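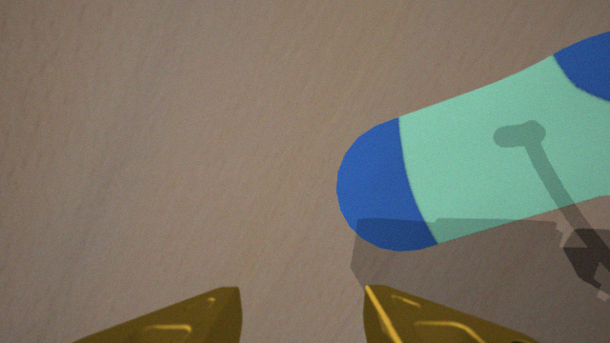

May 26, 2025

Project: sock pairing, student group, simulation part
Written by: me, with corrections from Lindalva Tavares

Today I worked only in the simulator. The real arm is in the room at Totthorpe until the other team finishes, so we continue with the virtual one and keep the same camera position on the wrist.

Changes since the last entry:
I made the gap between the fingers wider at the start position. Before, the policy was closing too early and pushing the cloth away. I also turned on the shadows for all training runs. Lindalva thinks that the shadows will make the segmentation worse for the first days and better later. I agree, but I want to see numbers.

Sock model is the blue and mint one, blue at the toe. The outline of the toe still shows short straight pieces where it should be round. I asked Sulemana (the mesh tool, version 2) for a finer mesh, and the simulation became too slow on the lab computer. I went back to the old mesh. For grasping I think it is good enough.

Problem of the day: when the arm's shadow falls over the sock, the mint part becomes more grey and the mask loses a strip at the lower side. The blue goes to navy and there the mask sometimes says "background". I wrote down 14 bad masks out of 427. It does not sound like much, but they are almost all in the same situation, with the sock at the right side of the view and going out of it. So the grasp point is calculated from half a sock -- this is maybe the bigger mistake, and the shadow only makes it visible.

To try next:
- move the wrist back 5 cm before the mask is taken
- train with random light direction (Trandard config, the file is in the shared folder, do not edit the original)
- ask Clekance if the club can use their second license until August

Lindalva reminds me that the report needs a plot with axis names this time. I will do it after the light test.

Left running: seed 5, shadows on, old mesh.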